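Putting Rig FAQ: the dropped club fault

Last updated 3 September 2022

I get the same handful of messages every time I post anything from the Raltside putting project, so I've put my replies in one place. Most of them are about the fault we had with the club, which is fair enough as it made quite a mess of our results!

What went wrong, in plain words?

The arm lost its grip on the club partway through a swing. In the simulator that meant the club slid sideways through the fingers, hit the green and shot off across the mat. It did it on 6 runs out of 28, which is far too many for something that is meant to end up on a real bench.

Was anyone hurt?

No, it all went on inside a computer. I still write these up as if they were real (a club flying off a real arm at that speed would go straight for somebody's shins) and Hunt, our test log, has a safety entry for each one.

Did the software stop itself?

Sadly not. The arm carried on and finished its stroke with nothing in its fingers, and then the run got marked as a missed putt. That's the bit that bothers me most. A missed putt is fine, but a swing with no club should be a stop, every time.

What does the setup look like?

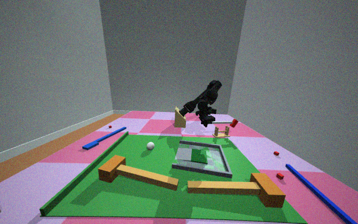
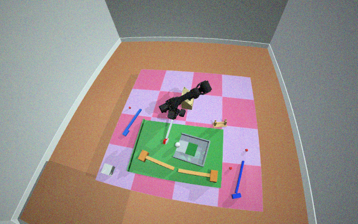

The fault came down to the grip check, which I wrote myself, so no pointing fingers at anyone else. It looked at whether the fingers had closed and never asked how the club was sitting between them. The arm can have the club in its gripper with the shaft nearly level, out over the little wooden stand, and it can also have it pointing down with the red head at the green next to the ball, and my check treated those two as the same thing. Turning from one to the other puts a lot of twist on a thin shaft. If the fingers had closed a bit too near the end, the check still said yes and off we went.

How did you fix it?

There are 3 checks now. One runs when the fingers close, one runs once the club has been turned to point down, and the last keeps going all through the swing. If the club moves more than 2 millimetres in the fingers, the arm stops where it is and waits for me to clear it. I've slowed the turn down as well - it's a bit dull to watch now, but I can live with that.

Does it still happen?

I haven't had a repeat with the new checks switched on. I've had a couple of stops that I think were false alarms, and I'd much sooner have those.

Can I use the old version for my own tests?

Please don't, or at least don't connect it to a real arm. If you took your copy from the Plusstead page, you've got the old grip check and you'll need to download it again. The Grenorport copy is the fixed one.

When will you try it on a real arm?

November, if the stop behaves itself until then. I want a proper screen round the bench first, and a stop button I can reach without leaning over anything.

I've seen a different fault, where do I send it?

Use the report form on the Hunt page and attach the whole run log, even if it's huge. Tell me which grip check you were running too, please - I always have to write back and ask!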